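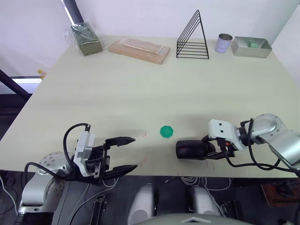
Comparing two finger sets on a two-arm bench takes an afternoon if you set it up right, most of a week if you dont. These notes are for the Frandsen fingers vs the Flultska ones, same wrists, same controller. Start with one flat part on its own, middle of the table, well clear of the bulky stuff - ours is the green octagon, with the plastic-wrapped board and box, wire rack, can and tray all left along the back edge. Flat parts are mean. Good test.

Home Guides Grippers Arms Cameras Downloads Contact

Before you start

Zero both arms. Check the wrist cable has slack at full rotation, then check again with the gripper closed. Write down the finger set and firmware build - we were on 279 at Prarkville and it matters, older builds close too fast.

Running the picks

1. Open to full width. Come in low, fingers level with the table.
2. Close at the lowest force setting. Lift 27 mm. Hold.
3. Slips? Up one step, go again. Log every try, even the dumb ones.
4. Swap arms, same part, same spot.
5. Swap finger sets and repeat the whole thing.

Dont move the camera between sets. If it gets bumped, recalibrate and toss that run.

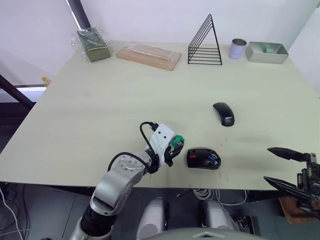
Once the flat part is boring, add clutter. Put things near the pick spot so the fingers have to come in at a worse angle, and log those tries on a seperate sheet. Mixing them in with the clean ones wrecks the averages, we lost a whole May batch that way.

Our log is at 587 picks so far. Serrated tips - better on thin edges, worse on anything glossy. Rounded ones more forgiving if your calibration is a bit off. Dravside controller handled both sets fine, only the force table needs reloading after a swap. Do that with the arms parked.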